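3.2 Sink surrounds and the placement of drying equipment

The second part of the survey dealt with the area immediately behind and beside the kitchen sink. Earlier work on domestic kitchens has tended to treat the sink as a single fixture, described by its size and material. The household records collected for the Ternwood study suggest that this is too narrow. Residents wrote at length about the strip of counter behind the basin, the joints in the wall tile, and the place where washed items are left to drain. Of the 3754 diary entries coded by Palma and Kinnear, 1271 referred to at least one of these.

Two matters came up repeatedly. The first was the meeting of wall and counter. Where tile runs straight down to the work surface, residents reported wiping the joint more often than any other part of the wall. A raised strip between the two moves the lowest grout line up from the counter, and households with this arrangement mentioned the joint less. The second was the drying rack. Racks kept on the counter were described as taking up space needed for preparing food, while those that could be rolled up were often stored in or near the basin itself.

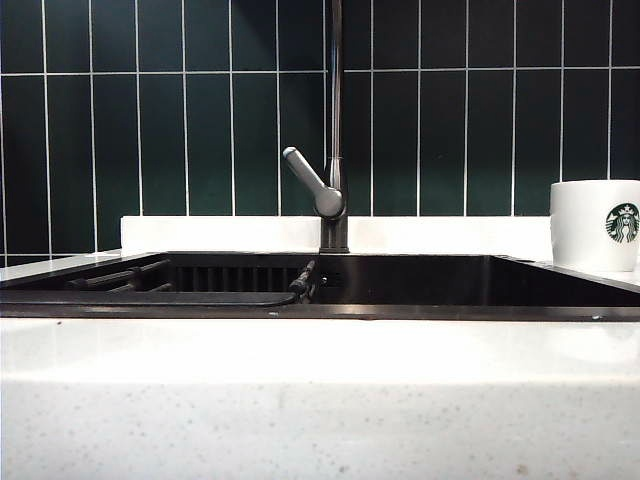
Figure 2. Sink area with raised white backsplash strip, dark green wall tile and roll-up drying rack in the left half of the basin.

The kitchen in Figure 2 combines both features. The tiles are set vertically in a stacked grid, so that the white grout forms long upright lines against the dark green surface. Grout color was recorded separately from tile color for this reason – a pale joint in a dark wall was coded as high contrast, whatever the finish of the tile. The basin was coded as dark, and as wide in relation to the counter.

Residents in the Dunbar group, 53 households in all, were also asked in February where they would prefer to keep a rack when it was not in use. Answers varied with the width of the basin. Those with wide basins generally favored leaving the rack inside, although several objected that it had to be moved before large pans could be washed. The coding rules for rack position are given in Appendix B.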